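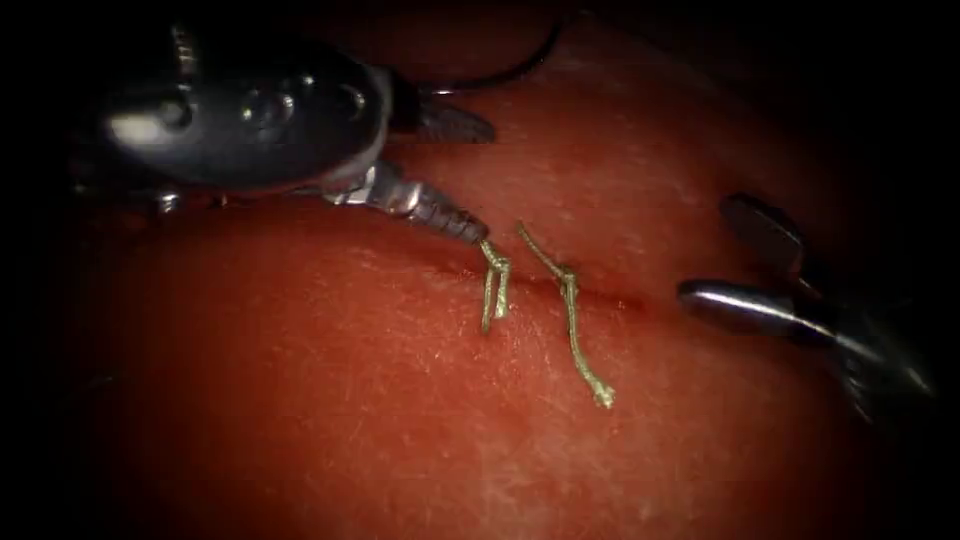
I have been promising to write about my Thursdays for a while, and since the June heat has me stuck inside with a fan and a pitcher of iced tea, I guess this is the day!

Most of you know I went back to work in the spring, at the lab Ruoxi Hao runs, and a few of you (hi, Mom) still think I build robots. I don't build anything. I sit at a console with my forehead against a padded rest and I sew, very slowly, so that a computer can learn what sewing looks like. Every stitch gets saved, the pictures and the way my hands moved, and when there are enough of them Ruoxi feeds the whole pile to the learning program and we find out what it picked up. The program is called Bralik. I have asked why and gotten three different answers.

We are at 504 saved stitches. The plan for the summer is to add 200 more, and I'd thought that sounded like a nice easy month until I did my first full afternoon and came away with 16 I was willing to keep. Some of that is me being fussy. I was a quilter long before I was anything else, and a crooked stitch bothers me even when Ruoxi says to leave it in. She wants the crooked ones too, up to a point, and she especially wants the ones where I lose my grip on the needle and have to go back for it, because a program that has only ever seen things go right has no idea what to do with itself when they don't. I understand that. I still wince when I press save.

The part I think about most, driving home, is the needle. It's curved, so you can't push it the way you'd push a straight one, you have to roll your wrist and let it follow its own bend, and where you take hold of it at the beginning decides everything after. I can spend longer settling my grip than making the stitch.
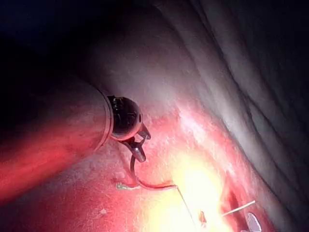
Jaws closed on the needle, with the thread trailing off across the tissue.

Maritza Salazar has the other shift, and she and I do not sew alike at all. She is quick and takes big confident bites, and I creep along like I'm hemming a christening gown. We worried that this would muddle poor Bralik, but Ruoxi was delighted and told us both to please not change a thing. So now I try not to watch Maritza's recordings before my own session, or I start copying her (badly).

Next week we start on knots, and I've been practicing at the kitchen table with embroidery floss and two pairs of tweezers.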